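3.2 Sprouting of saved garlic under household storage

The garlic for this part of the study came from two gardens, one at Innes and one at Ulby. Both gardens grow the same hardneck variety, which the growers call Flirkolell, and both had saved their own bulbs for several seasons before we began. We asked the growers to cure the bulbs in their usual way. At Innes this meant hanging in an open shed, and at Ulby the bulbs were laid on wire racks in a garage. We did not try to make the two methods equal. Our interest was in what the home gardener does in practice, and a strict method would have hidden it.

After curing, the bulbs were cleaned by hand and the stems were cut short. Bulbs with soft cloves, grey mould or split skins were put aside and not used. The rest were divided between a kitchen cupboard, an unheated porch and the lower shelf of a refrigerator, and were kept there for 90 days. Each cupboard and porch lot was placed in a mesh bag. The refrigerator lots were placed in paper bags, as the mesh allowed the smell to reach other food and the households did not accept this. 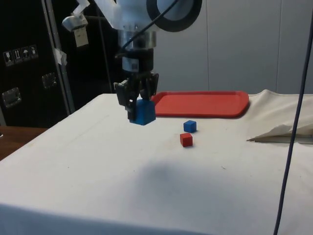

Figure 1. Gripper holding a blue cube just above a white cloth, with a small blue cube and a small red cube on the table.

At the end of storage, cloves were separated and planted 2 cm deep in Noltar potting mix, one clove to each 500 mL pot, with the pointed end up. The pots stood outdoors against a north wall and received rain only, except in dry weeks, when they were watered by hand. We recorded the day on which the green tip was first visible above the surface. The record was stopped after 27 days, and a clove without a visible tip on that day was noted as not emerged.

The refrigerated cloves came up earlier than the others in both gardens. This agrees with the common advice that garlic needs a cold period before it grows well. However, the early plants had thinner leaves, and at Ulby many of them leaned over after wind. The porch cloves were slower to appear but the colour of their leaves was darker. The cupboard cloves were very uneven. Some had already begun to shoot inside the bag, and others stayed firm and did nothing during the whole period of the record. 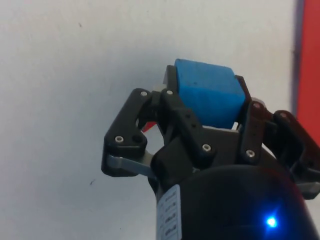

Figure 2. Blue foam cube between the fingers of a black gripper, white wall behind.

It should be noted that the position in the bulb was not recorded for the Innes cloves. Outer cloves of this variety are larger than inner ones, and clove size may explain a part of the difference between the gardens. The temperature on the porch also changed more than we expected in December, and we have no measurement of humidity for the cupboards. For these reasons we present the results as a guide for growers who save their own bulbs, and we do not propose a neighbouring variety would behave in the same manner.

Comments

allotment_91
My porch garlic always beats the cupboard garlic too. Did you try plaiting any of it, or only the mesh bags?

greenshed
What happened to the cloves that had not emerged? I had some come up long after I gave up on them.

Reader from Ulby
Please can you add the clove sizes if you have them for our garden.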